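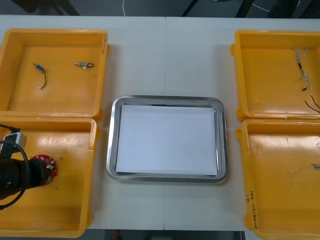
# Triso sorting cell

**Sold by Nimard. Notes by Peter Bednárik, reseller. Updated 26 Dec 2018.**

The Triso is a table-mounted arm for sorting small electronic parts: boards, connectors, short cables, little motors. The maker's brochure says it "frees your team." We sell the thing and we'd still ask you to read the rest of this page before you sign.

## What you get

- one arm with a two-finger gripper and a wrist camera
- control box and stop button
- Ivix picking software, single-site license
- 2 days of setup at your bench

Bins, trays and the table are yours to supply. Plain plastic bins work. Shiny ones can throw glare back at the wrist camera, so try yours during the demo and bring the worst one.

## What it handles

Rigid parts with a clear edge are the easy end. Round boards with tall capacitors and connectors out at the rim take more care. The fingers need somewhere to close that isn't a component, and the software's first choice of grip is not always one you'd pick.
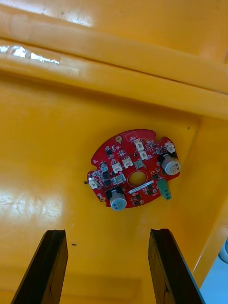 Thin wire is worse. A loose lead lying against a bin wall may need several tries, and we would not quote you a rate for it. Braided cable sits somewhere in between. If most of your stock is wire, keep your money.

## What changes for the people

Saodah Tuhumury ran a sorting bench for years before she came to us to do training. Her view is that the handling goes down and the watching goes up. Someone still fills the bins, clears bad picks and decides what counts as scrap – and that person gets interrupted more than before. Plan 45 minutes of setup for each new part type, at least to begin with.

Mohammed-Awal Quaye, who does our service calls, adds that operators should be allowed to change grip settings themselves. Shops that lock the settings in the office end up with an arm standing still and a person standing next to it.

We have no figures on jobs saved or lost. Be careful with anyone who does.

## Ordering

Order code 2089. The demo takes up to 200 of your own parts, mixed, no cleaning up first. Ask for Libor Jurčo. The next demo slots are in January, and the price is quoted after the demo, once we've seen what you sort.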